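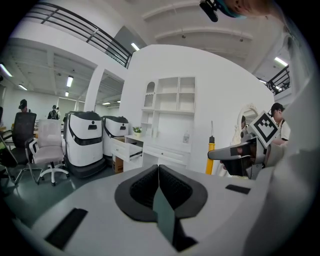 About Tasero

Tasero makes hand-held grippers and the software that goes with them. Customers use our tools to record how people do ordinary jobs with their hands, and then use those recordings to train their own robot arms. We sell complete kits, we rent them by the month, and we run recording sessions for customers who do not want to set one up themselves.

What we sell

Our main product is the Drendudik kit. It comes with two grippers, one for each hand, a charging dock, a set of spare finger pads and a hard case. The pads are soft and can be changed without tools. Each pair is matched and calibrated before it ships, and the calibration file is on the card inside the lid. Please keep that card. We can issue a new one, but the grippers have to come back to us first.

A battery lasts a normal working morning. Kits ordered after January ship with a second set of batteries. If you have an older kit, you can buy the set on its own.

Kuruler is the software. It sorts the recordings, lines up the left and right hands, and flags the ones where tracking was lost. It runs on a regular desktop computer and does not need an internet connection. One license is included with every kit.

Recording sessions

Our session floor is in the Furtado building, one flight up from the loading entrance. It is an open room with furniture that we move around to suit the job: desks, shelves, drawers, chairs and household items. Typical work includes opening and closing drawers, putting things away on shelves, and clearing a desktop. Several operators can work at the same time.

A standard order is 200 recordings of one task. Larger orders go up to 1,000 per week. If you need more than that, write to us first so that we can check the schedule. We send a small sample set before the full job starts, and we ask you to approve it in writing.

You are welcome to send your own objects. Label them, and tell us whether you want them back.

Who we are

We are a team of 13. Most of us came from repair shops, machine shops and test labs. The grippers are assembled and tested in the same building where the sessions take place, so a fault found in the morning can usually be looked at the same day. We have shipped almost 600 kits so far.

Repairs and returns

Grippers are covered for one year. Pads are treated as wearing parts and are not covered. To start a repair, fill in the form on the Support page and include the serial number from the underside of the dock. Do not ship batteries with the grippers.

Visits

Visits are by appointment on weekdays. Closed-toe shoes are required on the session floor.

Page last updated 2024-04-20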